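Pistia Papers > Wound Closure > Section 4: Suture technique

4. Closing the incision

4.1 Tissue and thread

Practice closures were carried out on tissue blocks prepared by Osaze Nwosu and Yetunde Bashir. Each block was kept under a damp cloth until it was needed, then pinned at the corners and cut with a single straight stroke. Cuts that wandered or branched were set aside. A little blood was spread over the cut before closure began, so that trainees would learn to find the edges of the wound under ordinary working conditions.

Dark thread was chosen for all closures. In an earlier round at Treltance, undyed thread had been hard to follow once it was wet, and several trainees lost track of the free end while tying. The thread was supplied in one length per block.

4.2 Order of stitches

We used interrupted stitches, with each one tied and trimmed before the next was placed. The first went at one end of the cut and the rest followed toward the other end. Starting in the middle, as Okonkwo and Sugawara had suggested for longer wounds, gave no benefit at this size and made the spacing harder to judge. Figure 4 shows an incision with a stitch tied at its upper left end and the rest of the wound still slightly open.

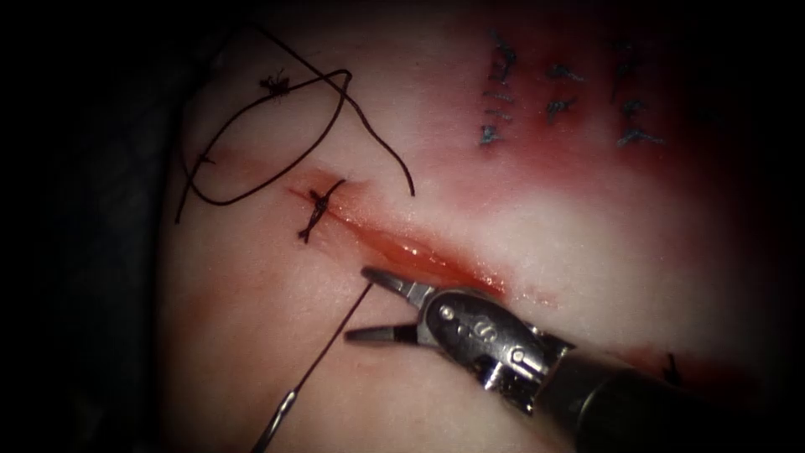 Why cut the tails short when longer ones are easier to find at removal? Long tails tend to get caught in the next loop, and in these practice blocks the stitches were never removed.

Figure 4. Interrupted closure of a linear incision. The knot crosses the wound, its cut tails above and below; a long strand of dark thread runs down and to the left over the tissue.

Tension was the most common fault. Trainees who pulled the first throw hard bunched the tissue under the knot, and the edges on either side of it then rolled inward. Those who left the throw loose found that it slipped before the second could be laid over it. Ebere Ajayi, who scored the closures, marked both faults in the same column, and we have kept them together in the results.

The strand was laid to one side of the cut between stitches. Where it was allowed to fall across the wound, it had to be lifted clear before the next bite, and the edges were often disturbed in the process. Blocks in which this happened were kept in the analysis and are listed separately in Section 5.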